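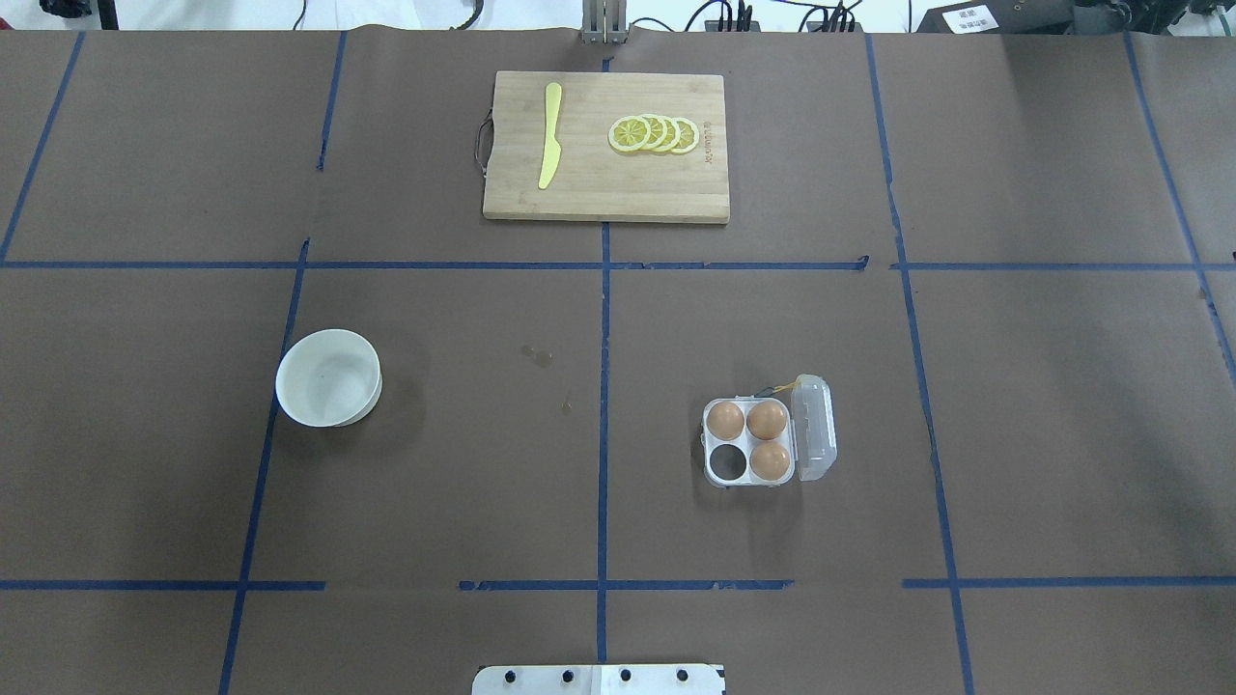
Figure 1. Taped table with cutting board, bowl and egg carton.

3. Who drinks the alcohol-free one, and when

3.1 How I ended up with 983 slips of paper

I should say first that I went into this part of the study with the wrong question. I wanted to know whether people in a brewery taproom could tell an alcohol-free pale ale from a weak ordinary one, and I had a tidy tasting sheet all ready to go. Then I spent my first evening at the Lanley taproom and found that most of the people ordering the alcohol-free beer had no interest in that at all. They knew it was alcohol-free. They had come for it. What they wanted to talk about was the glass it came in, what it cost next to everything else on the board, and whether it would still be on next week.

So I threw away the sheet and used a paper slip instead. Each slip had three lines: what are you drinking, why that one, and what would you have had if it wasn't on? People filled them in at the bar or at their table and dropped them into a jug. By the end of the fieldwork I had 983 readable slips from two sites, Lanley and the smaller taproom at Mirkanby, which is really the front half of a brewhouse with benches in it. The unreadable ones (beer, mostly) were left out and I haven't tried to guess at them.

The drink in question is called Elau. It is a pale, lightly hopped beer brewed at Mirkanby and served at both places, and it gets its low strength from a yeast that can't do much with maltose, helped along by a fairly hot mash. I describe the brewing in Section 2 and won't go over it again, except to say that it leaves a fair bit of sweetness behind. That sweetness comes up again and again in the slips, sometimes as praise and sometimes as the reason somebody switched to cola after one.

3.2 The glass matters more than I thought

For the first few weeks Elau was poured in the same straight pint glass as everything else. Then Mavis Dvorak, the bar manager at Lanley, ran out of them on a busy night and moved it into a stemmed 200 ml glass that had been bought for strong stouts. She kept the price per measure the same. I wasn't told, and I'm glad, as I would probably have fussed about it and asked her to stop.

The slips from the stemmed glass read quite differently. People wrote "nice and small", "tastes stronger" and, in one case, "fancy!!" with a drawing of a hat. The word "sweet" turned up less often. I can't say that the glass made the beer taste less sweet. A smaller serving stays colder to the end, and a colder beer seems less sweet, so there may be nothing more to it than that. But people who had the small glass were also more likely to write that they would have a second, and when I chatted to a few of them it was plain that they liked having something in front of them that looked like a choice.

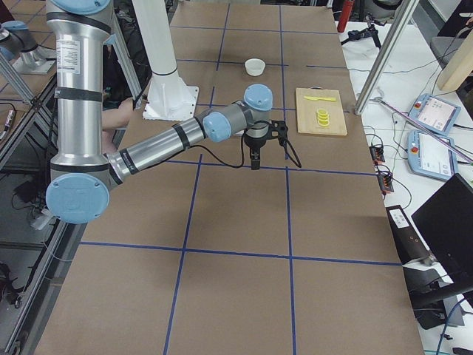

Mirkanby never changed over. They only own pint glasses there and there was no money for others, so it gave me a sort of comparison, though a rough one. The crowd at Mirkanby is older, arrives earlier and mostly walks home. At Lanley there's a car park, and "driving" is the commonest answer to my second line by a long way. I would be wary of anyone (me included) who put the two sites side by side and called the gap between them a glass effect.

3.3 The evening trade during Ramadan

The part I enjoyed most was the bit I hadn't planned. Hatem Benjelloun runs the food van that parks in the yard at Lanley, and he had been telling the bar for a couple of years that they were missing something. During Ramadan he cooks for families who come to break the fast at sunset. Plenty of them would sit in the yard afterwards if there was anything for them to drink besides cola and tap water. They would not, he said, drink Elau. It contains a trace of alcohol, and for many of his customers a trace is enough to rule it out. It is also called beer, served from a beer tap and sold by a brewery, and any one of those would put some people off.

What the brewery did was to bottle the unfermented wort. It was boiled with a little hop and a lot of lemon peel, cooled, carbonated and pasteurised in the bottle, with no yeast at any stage. They made 700 bottles for the first run and sold them from Hatem's hatch, away from the bar. That last detail was his idea and I think it did most of the work. I had slips at the van too, though fewer people filled them in. It was sunset, they were hungry, and a researcher with a jug isn't anybody's first concern.

The slips I did get were lovely to read. Several people compared the drink with malt drinks they had grown up with, and nearly all of those said the lemon was odd but fine. A few asked for dates with it. Two said they wouldn't buy from a brewery again, having realised afterwards where it was made, and I want to report those two as clearly as the happy ones. The label carried the brewery's name in small type on the back, and my own feeling is that it should be on the front, large enough to read by the light of a van.

There's a timing point as well. The bar at Lanley usually sees its quiet spell just before sunset, and staff take their breaks then. The van's rush lasted 30 minutes on most evenings and landed right on top of that, so the yard tables weren't being cleared when they were most needed. Mavis shifted the breaks after the first few nights – an easy fix, but one I'd put near the top of the list for any other taproom that wants to try this.
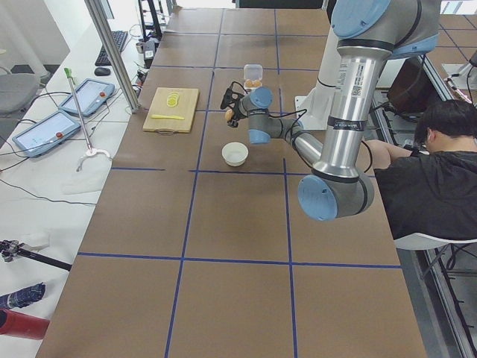
Figure 2. Gripper holding a brown egg, with the open carton behind.

3.4 What I'd do differently

The slips were quick and people liked them, but I never asked how many drinks somebody had already had, and I wish I had. A first Elau and a fourth one are different things. "Switching down" late in the evening appears in my notes from chatting at the bar, hardly ever in the slips, and I suspect the wording of my second line is to blame. "Why that one" invites people to talk about flavour.

I'd also start with the van. By the time I had slips at the hatch the first run of bottles was well on its way out, so I have very little from the opening nights, when people were still deciding whether to trust the thing. Hatem remembers those nights well and his account is used in Section 4, but it is his account, and I've marked it as such wherever it comes up.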